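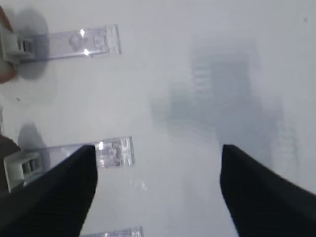

Burger Counter, Clurnadholm hall

I went to Clurnadholm in December expecting to be annoyed, and I was, a little. The Zumus burger counter has been talked up as the play food set that will finally teach children to put things in order, and I have heard that promise from a lot of plastic groceries. The catalog price is $1,939 for 138 pieces plus the holders and trays. For that money I would like it to chop an onion.

I got there at 9:30 in the morning and stayed until lunch. What follows is what I thought, which does not entirely agree with the leaflet.

The holders first. They are clear, and I can see the argument: every ingredient is on show and you don't have to dig through a bin. I can also see fingerprints. Anyone who has owned a glass coffee table knows how this goes. I asked at the desk how they clean them and was told "a cloth," and I'd like to hear from whoever holds the cloth.

The leaflet says "true-to-life ingredients." I'll let you judge the bun.

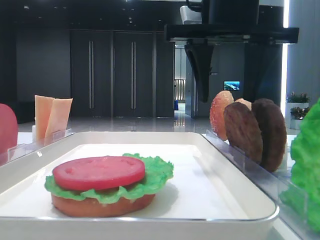
Photo: Azlan Sembiring / Clurnadholm

Bottom bun, lettuce, tomato, and already I have a complaint. The tomato is as flat and smooth as a coaster. The lettuce, on the other hand, is very good: bright green, properly frilly, hanging over the bun the way it does in a diner. Whoever made the lettuce should have been given the tomato too.

Two slices of cheese stand in their rack on the left, a pale peachy orange I have never seen on a real slice, and I grew up on the cheap kind. The patties are better. They're dark and a bit mottled, and you'd know what they were from across the hall. The top bun has its sesame seeds.

The white tray is the part I'd keep. It has a raised rim, so there's a clear place where the burger gets built and a clear place where it doesn't, and I would guess a tomato that skids off the lettuce at least stays on the table.
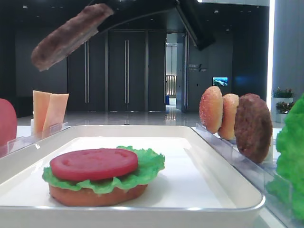
Then there is the order of assembly, where I part ways with the leaflet altogether. It wants the patty on the bun first, cheese next, salad after. Plenty of people put the lettuce down first to keep the bread from going soggy, and I don't see why a toy should take sides. Eduvska, who make the lesson cards, print a "correct stack" on the back of card 2. My aunt would have sent it back.

Would I buy it? At half the price, maybe, and with a different tomato. I'd want to see the lettuce after a year of hard use before I said more.

COMMENTS

dolly_m
We have an older Zumus set at our preschool and the lettuce does hold up. You're right about the tomato. Ours gets used as a Frisbee.

P. Santoso
Lettuce on the bottom is the only way. Card 2 is wrong and I have written to them.

gravelpit
$1,939 and no pickles??

dolly_m
@gravelpit pickles are in the add-on pack. Of course they are.

Contact | Copyright Azlan Sembiring, text and photos | Back to top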